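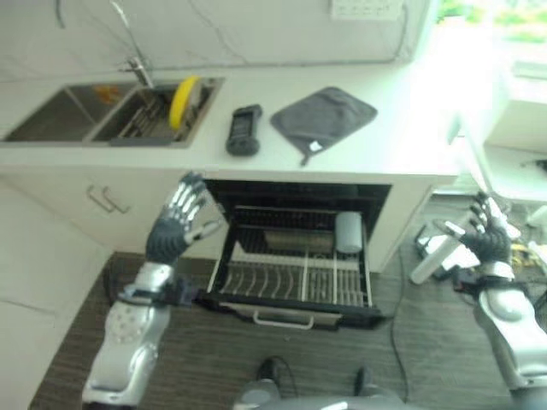

Bei uns hieß das Ding nie irgendwie, wendet Pouran Mohammadi ein, man zeigte hin und sagte »da rein«, und wer es trotzdem benennen wollte, nahm eben das Wort, das gerade näher lag, mal das deutsche, mal das von der Großmutter. Der Einwand trifft die Frage dieses Abschnitts genau: Wie stabil sind Bezeichnungen für Alltagsgegenstände in Familien, in denen Mazandarani und Deutsch nebeneinander gesprochen werden, und was tritt an ihre Stelle, wenn eine Bezeichnung fehlt?

Publikationen > Mehrsprachigkeit im Haushalt > Heft 2 > Benennungslücken

4.2 Benennungslücken und Zeigwörter

Die Forschung zur Familiensprache hat sich lange auf Themen gestützt, über die man gern erzählt: Feste, Verwandtschaft, Essen. Das ist verständlich, denn solche Gespräche sind ergiebig und lassen sich gut aufnehmen. Für die Wortschatzfrage sind sie aber weniger aufschlussreich, als man hoffen möchte. Wer über ein Festessen spricht, greift zu Wörtern, die in der Familie gepflegt werden und fast schon Erbstücke sind. Viel spannender wird es dort, wo niemand auf seine Wörter achtet, also beim Abspülen, beim Suchen von Schlüsseln, beim Streit über den Müll!

Das Wokard-Korpus enthält genau solche Gespräche aus acht Haushalten. Für die vorliegende Auswertung wurden daraus 1.000 Stellen gezogen, an denen ein Gegenstand in der Küche erwähnt wird, gleichgültig ob mit einem Substantiv, einem Pronomen oder einem bloßen »da«. Die Transkription folgt den Wusard-Richtlinien. Diese sehen eine eigene Zeile für Zeigwörter vor, und das erwies sich als Glücksfall: Viele der schönsten Belege wären in einer herkömmlichen Verschriftung schlicht unter »unverständlich« gelandet.

Als Vergleichsgegenstand dient im Folgenden das Abtropfgestell, wie es in Abbildung 2 im rechten Becken einer Doppelspüle steht, mit einem gelben Teller darin. Es eignet sich besonders gut, weil schon das Deutsche hier keine feste Bezeichnung hat. Neben »Abtropfgestell« kommen in den Aufnahmen »Geschirrständer«, »Abtropfkorb«, »Tellerding« und ein einfaches »Gitter« vor. Bei »Teller« oder »Wasserhahn« gibt es diese Streuung nicht. Wer zweisprachig aufwächst, findet also auf der deutschen Seite ein ausgesprochen unsicheres Vorbild, und man darf gespannt sein, was daraus wird.

Drei Verfahren lassen sich unterscheiden. Das erste ist die Übernahme: Ein deutsches Wort wird in einen Satz auf Mazandarani eingebaut, meist ungekürzt und mit deutscher Betonung. Das zweite ist die Umschreibung über die Tätigkeit, etwa »wo es trocknet« oder »wo die Teller hinkommen«. Das dritte, in unserem Material mit Abstand beliebteste Verfahren ist das Zeigen, sprachlich begleitet von einem Ortswort. Es wäre voreilig, darin nur einen Notbehelf zu sehen. Auch Sprecherinnen, die an anderer Stelle mühelos »Geschirrständer« sagen, zeigen lieber, sobald beide Gesprächspartner im selben Raum sind.

Bemerkenswert ist das Verhalten am Telefon. Hier fällt das Zeigen weg, und plötzlich wird verhandelt. In einer Aufnahme aus Dandell, entstanden im Januar, versucht eine Tochter ihrer Mutter zu erklären, wo der Deckel liegt:

T: Neben dem – na, neben dem Gitter.
M: Welches Gitter? Vom Ofen?
T: Wo es trocknet, Mama.
M: Ach, sag doch gleich Ständer.

Der Ausschnitt ist hier vollständig in deutscher Übersetzung wiedergegeben; im Original sind nur »Gitter« und »Ständer« deutsch. Beide Frauen halten ihr jeweiliges Wort für das selbstverständliche. Ein gemeinsames haben sie offenbar nicht, und im weiteren Gespräch einigen sie sich auch nicht darauf: Die Tochter bleibt bei »Gitter«, die Mutter bei »Ständer«, der Deckel findet sich trotzdem.

Damir Kolev hat in der Diskussion einer früheren Fassung vorgeschlagen, solche Paare als Familiendubletten zu führen. Wir übernehmen den Begriff gern, allerdings in einem engeren Sinn. Von einer Dublette sprechen wir nur, wenn beide Wörter im selben Haushalt mehrfach belegt sind und von verschiedenen Personen bevorzugt werden. Nach diesem Kriterium bleiben für das Abtropfgestell zwei sichere Fälle übrig, der eben zitierte und einer aus einem Haushalt mit drei Generationen, in dem »Korb« gegen »Gestell« steht. Im zweiten Fall verläuft die Grenze überraschenderweise zwischen den Geschwistern; die Großeltern gebrauchen beide Wörter.

Offen bleibt, wie weit sich das Muster auf andere Gegenstände übertragen lässt. Erste Stichproben zu »Topflappen« und »Untersetzer« sehen vielversprechend aus, sind aber noch nicht durchgängig transkribiert. Sie werden in Abschnitt 4.3 zusammen mit den Bezeichnungen für Putzmittel behandelt.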